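# First clean of a brand-new bathroom

I put off cleaning our new bathroom for far too long, on the grounds that it was new and so it had to be clean already. Well, no! A bathroom that's just been fitted is covered in stuff – grout haze, fingerprints, little smears of sealant, sticky bits from labels – and if you start using it before you've dealt with all that, you end up scrubbing it later with twice the grumbling. We moved into our place on Totdale in March and I've now done this job twice (once for us, once downstairs), so this is how I go about it.

## Start with the toilet

I always do the toilet before anything else, with the seat up. Look it over for tags, ties and stickers first. The plastic ties want snipping with small blunt-ended scissors, and please don't saw at them with a kitchen knife, I scratched a seat that way and I still see the mark every morning. Slide a folded cloth under the tie, cut, pull it free, done. 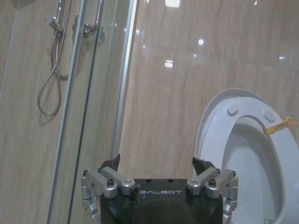 Before you snip anything, check that the seat is all there and the hinges aren't cracked, because our shop wouldn't take ours back once the tag was off – a reader of this page wrote in with that one after I first put it up, and it's a very good point. So now I lift and lower the seat a few times and wiggle it side to side before the scissors come out.

Paper labels are next. Lay a rag soaked in warm water over the label and leave it for 9 minutes or so while you do something else, then roll it off with your thumb. If there's glue left behind, a dab of cooking oil on a cotton ball shifts most of it, and dish soap takes off the oil. I leave any label with a model number on it until I've copied the number down. I keep mine in an old Nowicki notebook in the hall drawer, along with the paint colors and the size of every light bulb in the house.

The little round bumpers under the seat collect dust like you wouldn't believe. A damp old toothbrush gets right around them.

## Then the walls

Big shiny tiles are lovely and they show everything. My mix is 200 ml of white vinegar to a bucket of warm water for plain glazed ceramic, but NOT if your tiles are real marble or any other natural stone! Vinegar eats into it. If you don't know what you've got, use a few drops of dish soap and leave the vinegar in the cupboard.

Work from the bottom up when you wash, then rinse from the top down, and dry with a flat microfiber cloth. I buy the Prernis ones in the big pack. Stand to one side with a light on while you're drying and the streaks jump out at you.

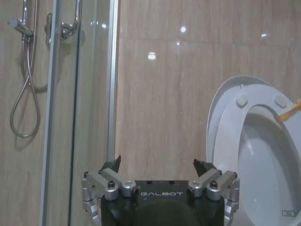 ## Shower glass and chrome

Clear glass gets the same soapy water, then a squeegee in long straight pulls, wiping the blade on a towel after every pull. Don't forget the metal strips, where the drips gather and dry into a white line.

For the chrome I just use a soft cloth, barely damp, and buff it dry. The ribbed hose is the fiddly bit – wrap the cloth around it and twist as you go down. No scouring pads, ever.

The whole room took me 55 minutes the second time, with the radio on and one break for coffee. Leave the door open afterward to let it air, and rinse your cloths out before they go stiff.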